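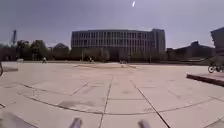 Aoife Keogh wrote in to ask whether the Paterson building is worth booking for a day meeting, as the Dridton rooms are always full by January. I'd say yes, with one or two grumbles.

It's a big place with a long curved front and several floors of windows, trees along the bottom and plenty of open ground to cross before you get inside. We had a room for 60 and paid £485 for the day, tea included. Chairs fine, heating fine – the sockets are all on one wall, so bring an extension lead. Signs inside are poor and two of our people ended up on the wrong floor.

Lunch was £6 a head and not very filling. I would book again, but take sandwiches.

Diarmuid Hennessy, January 2020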